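ok so I finally canceled the Skirkance meal kit and went back to buying groceries like it's 2009. a thread, because two people asked and I have opinions

3 replies · 241 likes

the thing that got me was the sauces. every box had these tiny packets, and every dinner ended up tasting like the same sweet soy situation. I was paying for somebody to mail me a tablespoon of vinegar!!

12 replies · 88 likes

so now I do one big shop at Boros (the one by the bus depot, the parking lot is a nightmare, go after 8 pm) and then a little top-up at the Fliltden market when I run out of greens, which is constantly

5 replies · 61 likes

my whole system is that I only plan dinners. lunch is whatever dinner was. breakfast is toast and I refuse to discuss it further

19 replies · 304 likes

rice, eggs, cabbage, canned beans, yogurt, citrus. that's the base. cabbage especially, it just sits there in the drawer for weeks being fine. I shred half of one, salt it, squeeze lemon all over it and eat it with basically everything

7 replies · 112 likes 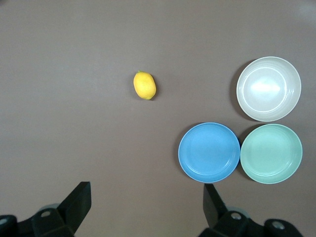 how do you keep herbs from turning to slime by the second day?

Stand them in a jar with an inch of water, put a produce bag loosely over the top, and stick the whole thing in the fridge door. Basil is the exception, that one stays out on the counter or it goes black on you. Change the water when it looks cloudy.

9 replies · 147 likes

I also started using the Amus app for my list. it's kind of ugly but it sorts stuff by aisle and I no longer walk back across the entire store for sour cream (I do still forget the sour cream)

4 replies · 39 likes

things I do miss about the kits: not having to think, and that one dumpling soup. I've tried to make it four times now and the broth is never right. if anyone knows what goes in it PLEASE tell me, I've been through ginger, white pepper, dried mushrooms, all of it

22 replies · 95 likes

oh and freeze your bread the day you buy it! slice it first though. I learned that one in July with a frozen round loaf and a butter knife and I'd rather not get into it

6 replies · 130 likes

anyway I have half a cabbage to deal with, going to fry it with noodles. still taking soup tips

2 replies · 44 likes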